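Search this book Enter keywords Go
Print this page | E-mail this page

Chapter 9
Can Machines Do the Chores Yet?

People have been promised a household robot for a long time, and the promise keeps sounding the same. The floor will be swept and the desk cleared while you are out. This chapter asks how much of that can be checked.

Start with clearing a tabletop. A person picks up a stapler without a thought. A two-finger gripper has to find it, choose a place to hold it, close on a shape that is thick at one end and thin at the other, and lift without letting it swing. Then it has to know where staplers go.

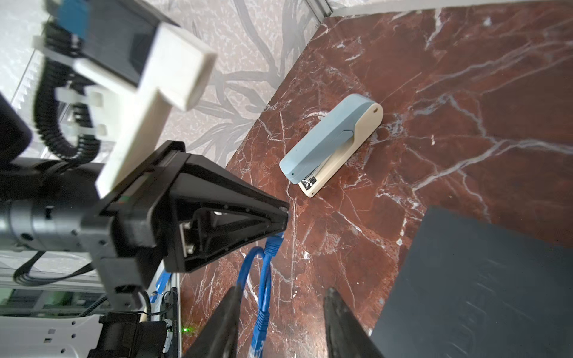
Makers like to report a single number. Golinis once claimed a success rate of 79 percent for tidying small objects. Read the fine print in a claim like that. Which objects? Who set them out, and did anyone step in when a grasp failed? In the Stullton trials, a person reset the table after every miss, and the resets were left out of the published time. One run of 17 items looked quick on paper. I would not call it housework.

Cords are worse. A box keeps its shape when you push it. A cord does not, and pulling on one loop may tighten another or drag along whatever is plugged in at the far end. The Zein method, covered in Section 2, treats a cord as a chain of short stiff links. It works well in simulation – less well on a real table.

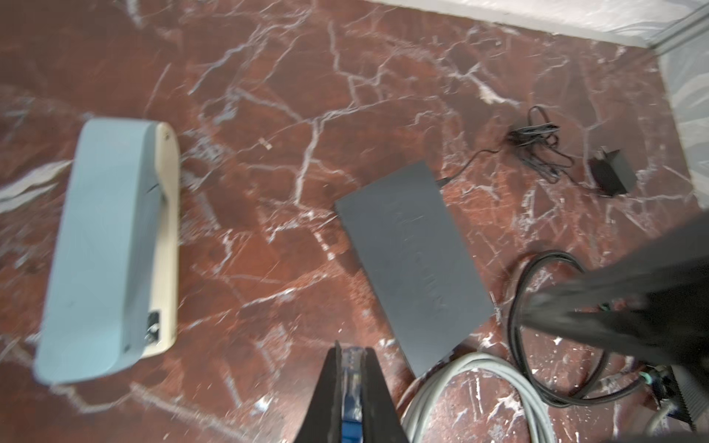

Figure 9.2. Gray box, coiled black cord and power adapter on red-brown marble.

Shop floors are a fairer test, as Brultberg's engineers argue, but only when parts arrive in the same position each time. Take away the fixtures and most of the old trouble comes back. As you read the cases that follow, note what the people nearby were doing while the machine worked.

Contact us | Copyright notice | Back to top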